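Jul 31, 2026

I have been to the Skornley Lantern Festival, and I have the blister to prove it.

The plan was Tatiana Slanina's. She has been telling me about Skornley since March, when she found a blog that called it "the last quiet festival in the hills." I don't know who wrote that blog. I would like to meet them and ask what they compare things to. We shared the lower field with a brass band and a man selling whistles.

Getting there is half the trouble. You take the train to Elar, and then a bus that the timetable lists as hourly. I'd call it a bus with moods. We sat on the wall outside the station next to a couple who had come for the same thing and had brought folding chairs, and I spent the wait quietly envying those chairs. The driver, when he came, charged us each 18 for a return ticket and told us to hang on to it, as the last bus down is strict about paper. I put mine in my shoe. See blister, above.

We stayed at the Babaei guesthouse, up 156 steps from the square. The number is painted on the top one, where it can't warn anybody. The room was fine. It had two beds, a window that opened onto somebody's beans, and a radiator that was on, in July, with the knob missing. Breakfast was bread, white cheese, cucumbers and a jam I never identified but ate most of. The whole thing came to 560 for three nights, which Tatiana thought was steep and I thought was fair, mostly on account of the jam.

The first evening is the opening walk. Everyone gets a paper lantern on a stick and goes down the hill behind the band, slowly, through the old gate and along the river. I had expected to be too cynical for this and I wasn't. The kids run ahead, the grandmothers hold the middle of the road, and the tuba player stops at every bench. My lantern went out by the bakery and a small girl relit it from hers without looking at me, the way you'd hold a door.
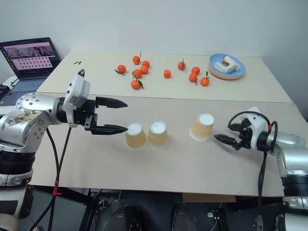
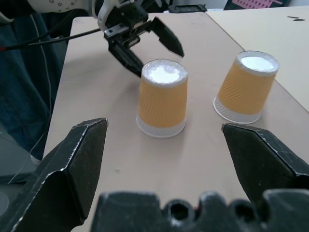

The second day was food, and I'd do that day again tomorrow. The stalls go up along the mill lane before lunch, and the trick is to eat at the far end, where the lines are short and the people cooking have time to talk you into things. I had a lamb flatbread, then a potato thing with dill, then the lamb again. Tatiana had a plan involving small portions, and it lasted until the honey cakes.

We ran into Shahram Hashemi there, whom I hadn't seen since we both worked in the same terrible office, and who now knows a suspicious amount about hill walking. He persuaded us to go up to Plandura on the last morning. Plandura is the chapel on the ridge, at 1,272 meters, and he described the path as "a stroll with a bit at the end." The bit at the end is a staircase made by someone who hated knees. I had the bus ticket in my shoe the whole way, having forgotten it was there.

The view is very good. You get the river, the whole town, and a line of blue hills going off to the south that Shahram named one by one and I nodded at. There's a tap with cold water by the chapel door, and a bench, and a cat that owns the bench.

A few things I'd want to know if I were going next year. Book the room early, since the town has very few of them and the next place down the valley is a long way to go in the dark. Bring cash for the stalls. The closing concert starts late and runs later, so if you need that last bus, sit near the gate and be prepared to miss the fireworks. We missed the fireworks. We heard them from the bus, and the driver pulled over for a minute so that everyone could lean across and look out the left side, where there was a hedge.

Tatiana is already talking about next summer. I've told her I'll come if somebody brings folding chairs.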